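Apuntes de la sesión 6 – Robótica de servicio: cómo leer la ficha de un kit

Hoy toca el kit bimanual de Parneck, el que os dejé en la carpeta de mayo. Se vende como paquete cerrado: dos brazos, pinzas, control y una licencia de Vakness para enseñarle tareas por demostración. A mí me gusta bastante, ya os lo digo, pero la ficha tiene trampa y quiero que aprendáis a verla.

Primera cosa: las tareas. El catálogo habla de «objetos cotidianos» y ahí cabe todo, desde una caja rígida hasta una bolsa de plástico arrugada. Y una bolsa es un horror para cualquier pinza (cambia de forma cada vez que la tocas, las asas se enredan...). 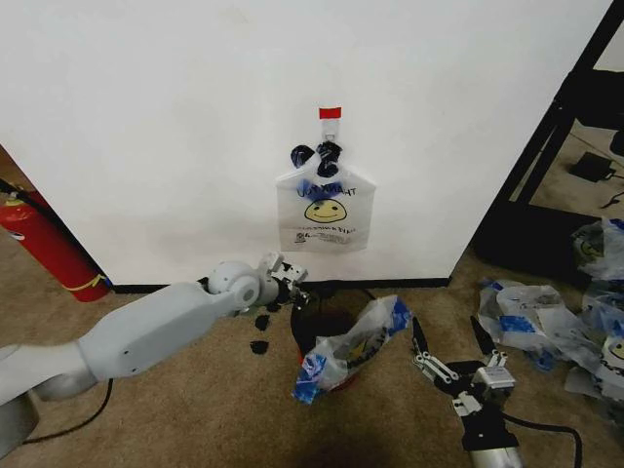

Por eso pido siempre el desglose por tipo de objeto. Parneck anuncia un 86 % de éxito sobre 759 intentos, y suena estupendo, pero va todo mezclado. ¿Cuántos eran con material blando? Widad Obeidat se lo preguntó por correo y todavía estamos esperando respuesta – si llega, la cuelgo.

Segunda: el soporte. Lo lleva Majali, con 3 horas de formación incluidas. Me parece poquísimo para dos brazos que comparten espacio.

Para la próxima clase, leed la ficha de Gromimbridge y marcad qué cifras vienen sin condiciones de ensayo. Una página, no más, ¡y con la fuente citada!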